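Re: [tenants-list] Laundry room hours and the Nordin contract

15th February

Replying to all, as the last message went to the whole list. I've put my answer first and left the earlier message at the bottom for anyone who missed it.
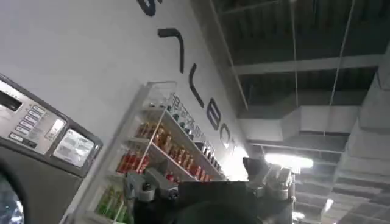
## The hours

The laundry room at Nordin House is open from seven in the morning until nine at night. Those have been the hours for as long as I have been dealing with this, and they are in the house rules you were given with your keys. What changed in September is that the door now locks itself at nine, where before it was left to whoever was last out.

The lock has a grace period of 90 minutes. If you are already inside at nine you can stay and finish, and the door opens from the inside at any time. You can't get back in once you have left, so don't go upstairs between the wash and the dryer after nine. Four people have done this and had to leave their things until morning.

I have been asked whether the opening hours can be made longer. The flats on either side of the laundry room share a wall with it, and the spin cycle carries. Both households have said they would put up with ten o'clock in the week but not at weekends. I'm content to try that if there is no strong objection on the list. Going to midnight, as suggested in the message below, isn't something I would support.

## The contract

There is some confusion over who does what, so I'll set it out again.

The machines are rented from Stetadico. We pay them a fixed sum every quarter and they repair or replace anything that breaks, apart from damage. The payment system, meaning the cards and the reader by the door, belongs to Rirketti. The two firms are separate and don't talk to each other much. If your card is refused, that is a Rirketti matter. If the card is accepted and the machine does nothing, it is usually Stetadico, although it has once been the cable between the two, and that took three weeks to sort out with each of them blaming the other.

The rental costs us 298 a quarter. It was going to rise to 323 from the next quarter, and the letter saying so is what started this discussion. I wrote back asking what the increase was for. Their reply said it was in line with the agreement, and I have read the agreement again and they are right that it allows for one rise a year. It also says they must give us three months' notice, and they gave us five weeks. I have pointed this out. They have accepted it, and the new price will start one quarter later than they wanted.

So for the moment nothing changes. The price of a wash stays the same, and the card top-up stays the same.

## Whether to leave Stetadico

The message below asks why we don't buy our own machines. We looked at this three years ago and the papers are still in the folder. The arguments haven't moved a great deal.

Buying would be cheaper over a long period if the machines were reliable and someone was willing to deal with repairs. When one broke down we would have to find an engineer, wait in for them, and pay on the day. With the rental, one phone call is enough and they normally come within two working days. The worst wait we have had was nine days, over a holiday.

There is also the matter of where the money would come from. The house fund is meant for the roof and the stairwell. I wouldn't want to take it down for washing machines when the gutter on the north side still needs doing, and that job keeps being put back.

I did ask for a price from Tomeo, who supply the machines at the other building on our street. Theirs was a little lower per quarter but with a longer tie-in, and they charge for call-outs after the first two in a year. We had six call-outs last year. Anyone who wants to see the Tomeo letter can ask me for a copy. It is four pages and most of it is terms.

My own view is that we should stay where we are until the present agreement runs out and look at it properly then. I would need a decision by September in order to give notice, so there is time.

## The water bill

This is a separate point but it came up in the same message. The laundry room isn't on its own meter. It is on the common supply along with the outside tap and the cleaning cupboard, so when people say the laundry has put the water bill up, we can't tell from the bill whether that's so.

The common bill did go up over the year. Part of that was the price per unit. Part of it, I think, was the outside tap, which dripped from spring until the middle of summer before anyone reported it. It has a new washer now. If it drips again please write to me and don't just turn it tighter, as that is how the last washer was worn out.

A sub-meter for the laundry room would settle the question. The plumber's figure for fitting one was up to 100, depending on how easy the pipe is to reach. I think that is worth doing and will go ahead in the spring unless someone objects.

## Booking

The sheet on the laundry room door works for most people and I don't want to replace it with an app. There have been two complaints since the new year. One was about names being rubbed out. The other was about people booking a slot and not using it.

For the first, please write in pen. For the second, the rule is that a slot is free for anyone to take if it hasn't been started fifteen minutes after the time on the sheet. Some people don't like to use this rule in case they upset a neighbour. You are allowed to use it – that is why it was agreed.

Slots are two hours. If you have a duvet or curtains and need longer, book two slots next to each other, but not on a Saturday or Sunday morning. Nobody should have more than three slots on the sheet at one time.

If you find someone's washing finished and still in the drum when your slot starts, you may take it out and leave it somewhere clean. Please don't put it in a dryer for them. We have had one shrunken jumper and a long exchange of messages about it on this list, and I would like to avoid a second.

## Lint and drains

Empty the lint filter after every dryer load, not before. If everyone does it after, then it has always been done. Stetadico's engineer told us on his last visit that a blocked filter was the cause of two of the six call-outs, and under the agreement they could have charged us for those. They didn't, but he wrote it on the worksheet, so I expect they will next time.

The floor drain was cleared in the autumn. What came out was mostly lint and hair, along with a child's sock and several coins. If water stands on the floor for more than a few minutes, tell me the same day.

## What I need from people

- Say on the list if you object to ten o'clock closing in the week. I will take silence as agreement.
- Say on the list or to me directly if you object to the sub-meter.
- Ask me if you want the Tomeo letter or a copy of the Stetadico agreement.
- If you have lost a card, ask Rirketti for a new one yourself. The number is on the reader. I can't issue them and I can't see your balance.

I will write again when I have the new price confirmed in writing.

House secretary, Nordin House

---

Earlier message to the list:

> Hello all,
>
> I've seen the notice about the laundry price going up and have a few questions, as I don't think this was ever discussed.
>
> First, why are we still renting? My brother's building bought two machines and a dryer years ago and they haven't had any trouble. It seems to me we have paid for these machines several times over by now.
>
> Second, could the room be open later? I work evenings and I'm not home until gone nine most nights, so in practice I can only wash at weekends, when the sheet is already full. Midnight would suit me and I know of at least one other person on my floor who feels the same. The machines aren't that loud.
>
> Third, the water bill. It was higher again this year and the laundry must be part of that. Are the people who have a washing machine in their own flat paying for those who don't? I'm not complaining about it, I use the laundry room myself, but it ought to be clear.
>
> Also, my card was refused twice last week with money on it. I rang Stetadico and they said it was nothing to do with them. Who am I supposed to ring?
>
> Last thing – someone keeps rubbing my name off the sheet. I write it in pencil because that's what is hanging there on the string. Could whoever it is please stop.
>
> Thanks,
> Second floor, left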